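How to Oil and Maintain a Striped Maple Board

A maple board with light and dark strips will stay flat and smooth for years if you oil it on a schedule. The same steps work for a cutting board, a serving board, or one that only gets used as a play surface for building blocks.

What you need

Food-grade mineral oil
2 lint-free cotton rags
Sandpaper, 220 grit
Dish soap and a soft sponge
Coarse salt and half a lemon, for stains

Step 1. Clear the board and wash it. Use warm water and a little soap on both faces and all four edges. Don't soak it and don't put it in the dishwasher. Stand it on edge overnight to dry.

Step 2. Treat any stains. Sprinkle salt on the mark, rub with the cut side of the lemon, wait 10 minutes, and wipe clean. Crayon from the kids' table needs a drop of oil on a rag first. Let the board dry again.

Step 3. Sand lightly. Always go with the grain, which follows the strips. Go over the corners once or twice so they don't splinter, but leave them square if you like the look. Wipe off all the dust with a barely damp rag.

Step 4. Oil it. Pour a small puddle in the middle and spread it out with a rag. Do the bottom too, or the board may cup. End grain drinks more, so give the ends a second coat.

Step 5. Wait at least four hours, then buff off whatever is left. If the surface feels tacky, keep buffing.

How often

A new board gets oiled once a week for the first month. After that, once a month is enough. Yvette McIntyre asked whether a board used only for blocks can go longer. Yes, every three months is fine. Hard blocks with points, such as stars, can leave small dents, and a damp cloth with a warm iron over it for a few seconds will raise most of them. Sand and oil the spot afterward.

Don't use olive oil or other cooking oils. They go rancid and the smell is hard to get out.

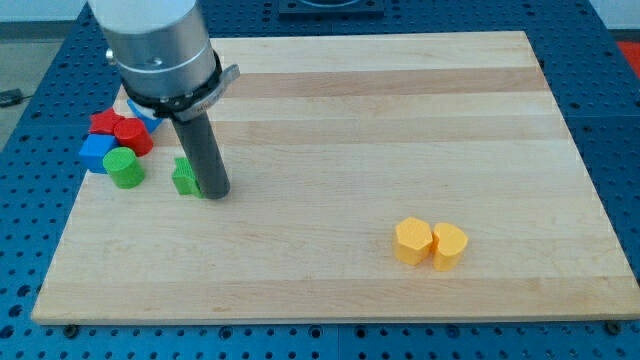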